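**Gray-blue for a north-facing room?**

**stojan_i:** Repainting the back bedroom in November. It faces north and gets maybe two hours of decent light. My wife wants a slate gray-blue with muted purple cushions and curtains. I think it will feel like a basement. Has anyone done this?

**Chrysoula T:** We did it in our place in Zovalville. It's fine if the trim stays white. Use two coats, and don't judge the color until the second one dries. The first looked awful.

**umen485:** Disagree. Cool walls in north light go flat by 3 p.m. Pick a warm gray and keep the purple.

**Chrysoula T:** Warm gray with lavender looked muddy when I tried it. Slate and lavender sit together better. Roughly these tones:

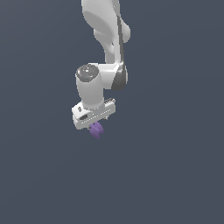
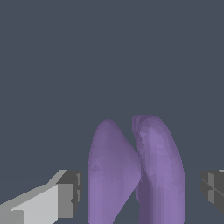
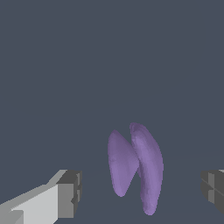 What bulbs do you have in there, Stojan? I'd sort that out before buying paint.

**stojan_i:** Whatever came with the house. Pretty yellow.

**blagoje_v:** Then change those first. Yellow bulbs pull a blue-gray toward green — ours did, and I repainted a hallway over it. Get neutral ones and tape up a big painted board for a few days. Move it from wall to wall.

**umen485:** A board is good advice. I still say he'll regret it by January.

**Chrysoula T:** You said that about my kitchen too.

**stojan_i:** OK, bulbs and a board. Matte or eggshell?

**blagoje_v:** Eggshell if there are kids. Matte marks when you wipe it.

**umen485:** Matte. Eggshell shows every patch in old plaster.

**stojan_i:** No kids, lots of patches. Matte then. I'll post again once the board has been up a while.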